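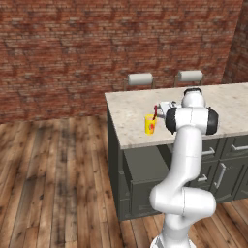
4. Loading the Kitchen Scene and Running the Cup Task

This section applies to all teams registered in the simulation division of the Vultesar Student Robotics Program. Teams must complete Section 3 (Installing the Simulator) before continuing. The procedure takes one club session for most teams. Work in pairs wherever possible, with one student at the keyboard and the other keeping the run log.

4.1 Before You Begin

Confirm that the following are in place:

- The team folder has been copied to the local drive of the workstation. Do not run from the shared drive.
- The Wumby controller is installed and opens without a license message.
- The team has a run log, on paper or in the shared workbook, with the team number written on the first page.

Teams using the laptops in the Karabulut Room should connect them to power. The simulator lowers its physics rate on battery, and results recorded in that condition will not be accepted for scoring.

4.2 Loading the Scene

1. Open the simulator and select File, then Open Scene.

2. Browse to the scenes folder and choose kitchen_island. The first load builds the textures for the brick walls and the plank floor and may leave the window gray for a short time. Do not close the window while the progress bar is moving.

3. When the scene appears, check it against the picture at the start of this section. The arm should be in front of the island, and the yellow cup with its red straw should be standing on the countertop.

4. If the cup is missing or lying on its side, select Scene, then Reset Objects. If it falls again after the reset, reload the scene from the File menu.

5. Enter 586 in the Seed box and press Apply. All practice runs use this seed. Mentors will supply a different seed on the day of the competition.

Note: The cabinet doors and drawers have handles, but the joints are locked in this scene. The drawer task is covered in Section 6 and uses a separate scene file.

4.3 Connecting the Controller

6. Start Wumby and select Connect. The status light in the lower corner of the controller window changes from red to green.

7. Press Home. The arm moves to its start position. Wait until the motion has finished before sending another command.

8. Open and close the gripper once from the manual panel. Both fingers should move together. If only one moves, disconnect, restart the controller, and repeat from step 6.

Caution: Do not press Home while the gripper is beside the cup. The homing motion takes the shortest path and does not check for objects on the counter. Raise the gripper clear of the straw first.

4.4 Teaching the Approach

The cup task is scored on the lift, but most failed runs come from the approach. The straw stands at a tilt and leans to one side, so a gripper that comes in at rim height may push against it before the fingers reach the cup. Teams are expected to plan for this.

9. Switch the controller to Teach mode.

10. Using the jog keys, bring the gripper to a point beside the cup, at the height of the printed graphic. Keep the fingers open. Save this point as APPROACH.

11. Move the gripper toward the cup in small steps until the cup is between the fingers. Set the jog speed to 50 percent or lower for this move. Save the point as GRASP.

12. Raise the gripper straight up until the cup would clear the counter. Save the point as LIFT.

13. Return to APPROACH and play the three points in order with the gripper left open. Watch the straw from the side camera view as well as from the main view. If the straw moves during this dry run, lower GRASP slightly and save it again.

Note: Point names must be typed in capital letters. The scoring script does not recognize "Approach" or "approach" and will record the run as incomplete.

4.5 Running and Recording the Task

14. Reset the objects, press Home, and switch the controller to Run mode.

15. Select the program cup_lift and press Start. The cup must be held at LIFT for 2 seconds with no part of it touching the counter.

16. Enter the result in the run log before starting the next run. Record the seed, the jog speed used in teaching, and a short remark. "Dropped" is not a sufficient remark — state where in the motion the cup was lost.

17. Repeat until the log shows 11 runs. Failed runs count toward this number and must not be erased.

Caution: Do not edit the friction or mass values of the cup. The scoring script compares the scene file with the original, and any change will void the full set of runs.

4.6 Common Faults

The arm stops short of the counter. The saved point is outside the reach limit. Teach it again with the elbow higher.

The cup slides away as the fingers close. The gripper is not centered on the cup. Adjust GRASP sideways and repeat the dry run.

The cup tips during the lift. LIFT is not directly above GRASP. Copy the GRASP values into LIFT and change only the height.

The controller light turns yellow. The simulator has been paused. Press the space bar in the simulator window.

4.7 Saving and Handing In

18. Save the program under the team number, followed by an underscore and the word cup.

19. Place the program and the run log in the hand-in folder. Logs for the practice round are due before the end of March.

Questions about the scene files should be addressed to Estíbaliz Rivas. Questions about scoring should be addressed to Benito Vidal, who is available in the Karabulut Room during club hours.

Related sections
Section 3: Installing the Simulator
Section 5: Reading the Run Log
Section 6: The Drawer Task
Appendix B: Wumby Keyboard Commands
Rules for the Simulation Division
Safety Agreement for Students and Guardians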